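Robot Manipulation Studio
Handout 5: Reaching, Approaching and the Bowl Task
Instructor: Morven MacAulay
Stisusgate Technical Institute, March 2018

Last week you all got the arm to move from one joint pose to another without tying itself in a knot. Great work! This week we point it at something. Everything happens in simulation, in the room we call Orkcombe (load orkcombe_table, the older Brultunholm room has the wrong table height).

1. Two views, two kinds of information

You have a wrist view and several room views. Start with the wrist view. It moves with the hand, so the fingers stay put in it while the world slides past, and small sideways errors show up right away.
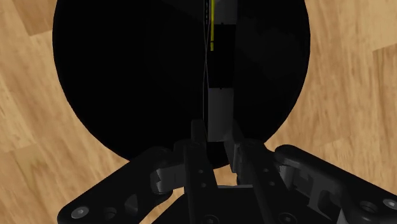

Fig. 1. Wrist view, with a block upright between the fingertips.

What the wrist view is bad at is height. Looking straight down the fingers, a gap of 10 mm and a gap of 226 mm can be surprisingly hard to tell apart. For that, go to a room view and look at the fingertips against something whose height you know. The bowl rim is perfect for this.

Try stopping your approach with the tips level with the rim and just off to one side. Save that pose as pre_entry. It is a lovely pose to have, and you will come back to it all term — most of the Moncrieff exercises begin there.
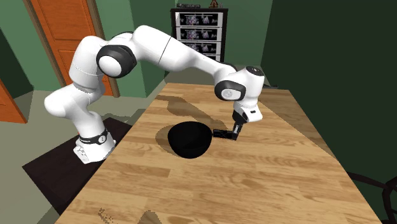
2. Going into the bowl

From pre_entry, the hand has to go up, across and then down. Students love to skip the "up" part. The planner will let you, and you'll get a contact warning from the rim.

Write the motion as separate waypoints, each with its own speed:
lift clear of the rim
move over the center of the bowl
straight down, slowly
stop before the tips meet the bottom

Keep the wrist pointing down the whole way. A round bowl leaves you less room near the bottom than at the top, so a small tilt that looks harmless at the rim can press a finger into the side later on. Plot the distance from each fingertip to the bowl surface and watch both curves, since the average hides the trouble.
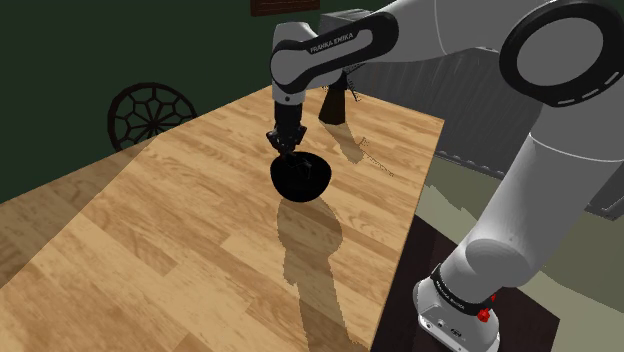

Now the fun part. Once your descent is clean, shift the bowl a little, run it again and see what breaks. You have up to 400 simulation runs on the shared machine, so please be bold with them! Log the bowl position, the closest fingertip distance and whether the planner finished. Failed runs count as data and I want to see them in your notebook.

To hand in: your waypoint file, the distance plot, and a paragraph on the failure you found most interesting. Final project demos are in June, and plenty of good ones have grown out of that paragraph.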